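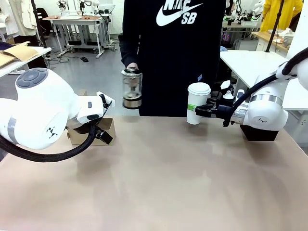

Why do households stop using refill containers after the first few months? Most of those in our study stopped when the container became awkward to clean or store, and the price of the goods had little to do with it.

Filed under: Household Studies / Packaging and Reuse

4.2 Container shape and continued use

Figure 4. Transparent cylindrical container held by the top in one hand.

The refill scheme in Gindwood began with a single shop, Zellier, and was later joined by a second, Vincze. Both sold dry goods by weight: rice, oats, lentils, flour, coffee and a small range of nuts. Customers could bring any clean container or buy one at the till. Of the 291 households that joined the scheme, 70 agreed to keep a diary of their refills, and 31 of these were visited at home at the end of the trial. The results in this section come from the diaries and the home visits. Till records are dealt with in Section 4.3.

Container shape was recorded under three headings - cylindrical, square-sided and soft (bags and pouches). Cylinders were the most common at the start. They were easy to fill from the shop hoppers, and those with clear sides let the customer see how much was left. Several diary entries mention this as the main reason for choosing one. A cylinder can also be picked up by the top with one hand (Figure 4), although this depends on the width of the lid and on how full the container is. Older respondents were more likely to report using two hands, or tipping the container towards them before lifting.

Storage was the main complaint. Round containers leave gaps on a shelf, and in narrow cupboards the ones at the back were often forgotten. In the home visits we found refilled goods at the back of cupboards that had been bought in the first weeks of the trial and not opened again. Households with square-sided containers reported this less often. Soft bags took up the least room but were disliked for flour, which leaked at the seams, and most had been given up by the halfway point.

Cleaning came second. Both shops asked that containers be washed and fully dried before refilling, and the Porix guidance sheet given out at the till repeated this. Drying was the difficulty. Tall containers with narrow necks held moisture at the base, and respondents described leaving them upside down overnight and then missing the next day's shopping trip. One diary notes simply "still damp, bought a packet instead". Similar remarks appear in 30 of the diaries, spread evenly between the two shops.

Lids received less attention than we had expected. Screw lids and clip lids were used in similar numbers, and no clear preference was found. Where a lid was lost or cracked, however, the container was nearly always moved to some other use, such as holding pegs or pencils, and was not replaced.

Two limits should be kept in mind. The diary households chose to take part and were probably more interested in refilling than the rest. Shape was also self-reported, and some entries were hard to place, for example oval tins and jars with flat sides. These were put under the nearest heading by two coders working separately, with differences settled by discussion. Leaving them out does not change the order of the complaints given above - storage first, then cleaning.

Last updated: July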